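Lecture notes, unit 3: Collecting manipulation data by hand
Notes to accompany the demonstration visit of 21 April 2018

The visit covered the hand-held gripper method used in the Husham project. Arnout Cuypers ran the table; Agata Gatti took questions on calibration. Read these notes before starting the worksheet.

1. Task
Fruit is moved between the tablecloth and a round plate. The operator holds the gripper by its handle and closes two padded jaws on one piece at a time. A camera on the tool records each grasp from the tool's own viewpoint.
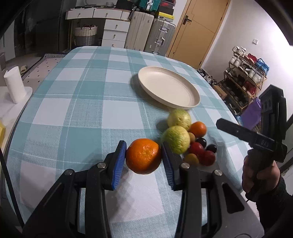
An episode starts with the jaws open and ends when the piece has been released and the tool withdrawn. Episodes longer than 15 seconds are discarded. The target for one layout is 30 accepted episodes, after which the fruit is rearranged.

2. Choice of objects
Mandarins and guavas need a wide opening. Cherry tomatoes and longans need a narrow one and leave little margin for lateral error. Mixing sizes in one layout keeps the jaw width from becoming a constant in the data. Cuypers advised against sorting by size, as operators then fall into a fixed rhythm.
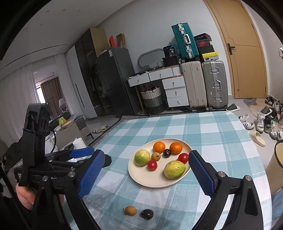 Robotics Teaching Group, Stesatstead

3. From recording to training
Jaw width and tool pose are logged with the video. Gatti's set for the Zunelow arm holds 800 accepted episodes. Pose tracking is checked first; an episode with a gap in the track is rejected whole.

4. For the worksheet
Define the start and end of an episode for a task of your own. State which objects set the largest and smallest jaw width. Bring the answers to the November lab.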